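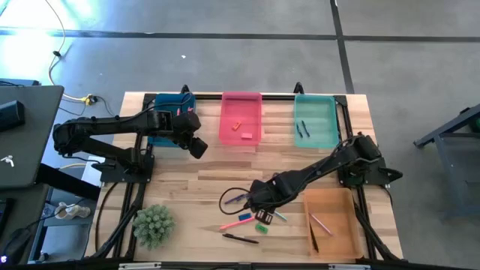
Figure 2. Open bins on a wooden workbench.

4. Setting up the bench and the bins

Read this section to the end before you open the second carton. The Torvik bench top is heavy and it must be lifted by 2 persons. If you already have a bench from another maker, you can skip to step 6, but please check first that the top is flat.

4.1 Assembling the bench

1. Put the carton flat on the floor with the printed arrow looking up. Cut the tape only, do not push the knife deep.
2. Take out the four legs and the two cross rails. The rail with the round holes goes to the back.
3. Screw each leg by hand until it stops. Do not use the key yet.
4. Turn the frame on its feet and put the top on it. The side with the Torvik stamp must be down.
5. Now tighten all the bolts with the key, going from corner to corner. When the bench is steady, give every bolt one more quarter turn.

Caution: Do not use a power driver for the leg bolts. The threads in the rail are soft and they will be damaged — this is not covered by the warranty.

6. Turn the adjustable feet until the bench does not rock. On an uneven floor, begin with the foot which is the highest from the ground.

4.2 Oiling the wood

The top is delivered dry. Before first use, put on two thin coats of Neltix bench oil with a cotton cloth, always in the direction of the grain. Leave the first coat to dry overnight. After the second coat, wipe away the oil which stays on the surface and wait one full day before you put plastic on it, otherwise the bottoms of the bins can leave a ring.

Warning: Cloths with oil in them can catch fire by themselves. Spread them flat outdoors to dry, or put them in a metal can with water and close the lid.

Repeat the oiling every March, or sooner if water drops do not stay round on the wood.

4.3 Choosing a place for each bin

The Filluvbridge bins have no fixed order. We recommend that you give one color to one kind of part and keep this for the whole workshop. If you change the colors later, you will reach for the wrong bin for many weeks.

7. Put the parts you use most at the side of your stronger hand.
8. Keep heavy parts, such as bolts and hinges, in bins near a leg of the bench.
9. Leave a free area in front of you which is wide enough for your work and both your elbows.
10. Write the name of the part on the label card and push the card in the slot. Use a pencil, so you can change it.

Note: A bin holds up to 1,000 small screws, but it is then difficult to pick only one. Half full is better for daily work.

4.4 Cleaning

Empty the bins before washing them. Use warm water and mild soap. Do not use thinner or acetone, the plastic becomes cloudy and later it cracks. Dry the bins completely before you put steel parts back.

For the bench, a dry brush is enough. If you will drill on the bench, put the Drillero backing board under your work first and clamp it at both ends — see section 5. Spare bolts and label cards are listed on page 14.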